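Why do puffy gloves keep you so warm?

Hi, I'm Ilir! I grew up with Canadian winters, so I have strong feelings about gloves. Your fingers are small and a long way from your heart, and that's why they get cold first. A padded glove holds lots of air between its layers, and air is great at keeping heat in – it's your own warmth, saved up! 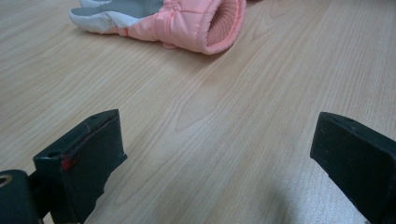 Page last changed: 15 March 2020

Take a peek inside the cuff of the pink one. Those knitted ridges are called ribbing. Ribbing stretches so you can squeeze your hand through, then it hugs your wrist (no snow down the sleeve, hooray!).

Knitted gloves trap air too, in the tiny gaps between the loops of yarn. Wind can sneak through them, though, so I save mine for milder days. Fingerless ones are my favourite colour-mixing project – and you can still turn pages in them!
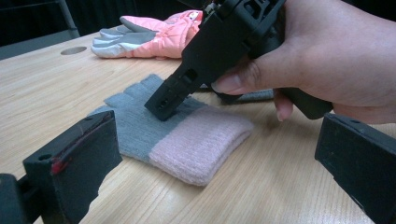 Knitted and fingerless in front, padded at the back.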